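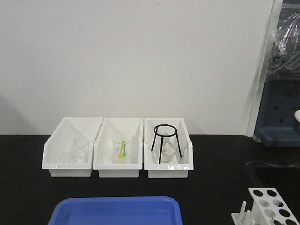 Spend the Money on the Bins First

Every January the same conversation starts up in departments like ours, and every January I find myself on the same side of it, usually with a cup of tea going cold and a spreadsheet open that I would much prefer to close. There is a bit of money. It has to be spent by the end of the financial year. And somebody has seen a robot arm.

I want to say at the outset that I like robot arms. I have liked them ever since I first stood in front of one at the Plarnham open day and watched it move a rack of tubes from one side of a bench to the other with the sort of patience I have never managed myself. We now have two of them at the Otlow teaching laboratory, and I would be sorry to see either of them go. So please don't take what follows as the grumbling of a person who wants everything done by hand. I only think we have been drawing up our budgets upside down, with the big shiny item on the first line and everything it will touch squeezed in at the bottom under "sundries".

When we put in for our first arm, the sundries line came to £119. I remember it well, as I typed it. It was meant to cover glassware, racks, trays, storage bins, spares and (bless us) cable ties. We got the arm, it was bolted down, the people from Nuttall came and set it up very nicely, and then we had nothing sensible for it to pick from. Beakers lived in a cupboard. Droppers lived in a drawer with the scissors. The tripods were wherever the last class had left them. A person copes with all that without thinking, and grumbles a little, and finds the tripod behind the sink. The arm wanted the tripod to be in the same place on Tuesday as it had been the day before, and I can't say I blame it.

What rescued us was plain white plastic bins, the sloped, open-fronted kind. A row of those at the back of a bench, edges touching, with a beaker in one, the droppers standing up in another beaker next door, and the tripod and the little spirit lamp at the end, does more for a project than most of the software we were shown that spring. Students can see at a glance what's gone missing. So can the technician at five o'clock. I have become quite a bore about bins, and I don't mind who knows it.

There is one thing I'd pass on to anyone filling in a form this month, and it concerns glass. Clear glass in a white bin on a bright bench is very pretty and very hard to see, for me in my reading glasses and for a camera too. If your plan involves a machine finding a beaker by looking for it, put some money aside for trying different bins, different lighting, and a good many beakers. We broke fifty-two in our first year. That was in no way a scandal, it was simply the price of learning, but it had been budgeted at nought, and so each one felt like a small crime and had to be written up as though it were.

My friends over at Dundeven went about it the other way round, and I was rather rude about it at the time. They spent a whole term with no robot at all. They bought £281 worth of bins, trays, peg racks and spare glass, laid out their benches, ran their ordinary classes, and kept moving things until the layout stopped annoying people. Then they went shopping for an arm, and they bought a smaller and cheaper one than ours, for the very good reason that they knew by then how far it had to reach. Ours can stretch a good deal further than anything we ever ask it to fetch. We paid for every inch of that.

I do understand why it happens. A row of storage bins will never make the front of the newsletter, and it is hard to stand up in a funding meeting and ask for plastic tubs with any sort of dignity. Suppliers, who are mostly lovely people, have no great interest in bringing it up either. But if you have an arm pencilled in for this year, do please clear one bench, set out what it will be handling, and work at it yourself for a fortnight before you sign. Write down whatever you reach for and can't find. Then put that list on the first line of the form, with a proper figure beside it, and let the robot have the second.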